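Water bottles – getting them clean and keeping them that way

Posted Apr 20, 2021 in Kitchen

Quick one today. Had a bunch of questions about insulated bottles after the lunchbox page in March so here goes.

Smell first. Almost always the cap, not the bottle. Pull the silicone ring out (butter knife, go slow, don't nick it), soak cap and ring in warm water with a spoon of baking soda. Overnight if its coffee. Rinse, dry seperately, put back together in the morning.

Threads next. On a metal neck the gunk sits down in the groove between the rings and a sponge just skates over it. Old toothbrush, drop of dish soap, go around twice. Do the inside of the cap too while you're there.
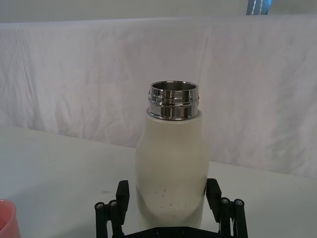

Scuffs on a pale matte coating. Try plain soap and a soft cloth before anything else, half of what looks like a scratch is just dirt. Still there? Baking soda paste, fingertip, small circles, light. No steel wool, no scouring powder – you'll get a shiny patch and it stays. Real scratches are there for good. Live with it or put a sticker on.

Inside. Bottle brush with a long handle. I've got the Plirkholm one, lasted me longer than the Ultholm, which shed bristles. Tea stains: two spoons white vinegar, fill with hot water, leave it 5 hours, dump, rinse till you can't smell it. Never bleach on stainless. And don't screw the cap on while anything fizzy is in there, vinegar plus soda will build up pressure.

Dishwasher – check the bottom of the bottle or the leaflet. Lots of the painted ones say hand wash only. My Josus says top rack, I still don't.

Drying. Cap off, always. Upside down on a rack for the first hour, then stand it up so air gets in. Putting it away damp with the lid on is how you get the smell back and then your at step one again. 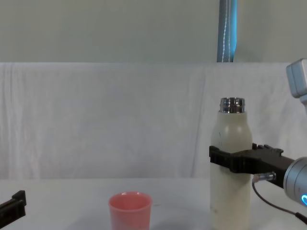 Kids' plastic cups get the same baking soda soak, ten minutes is plenty. Tomato stains on pink or white plastic fade some if you leave the cup on a sunny windowsill for a day. Don't stack them wet, they stick.

Filling: stop below the neck or it comes up over the threads when you put the cap on, and juice dried in there is a pain.

Spare rings – Moura sells packs in mixed sizes. Measure the old one before you order.

Next up is thermos lids with the push button, those are worse.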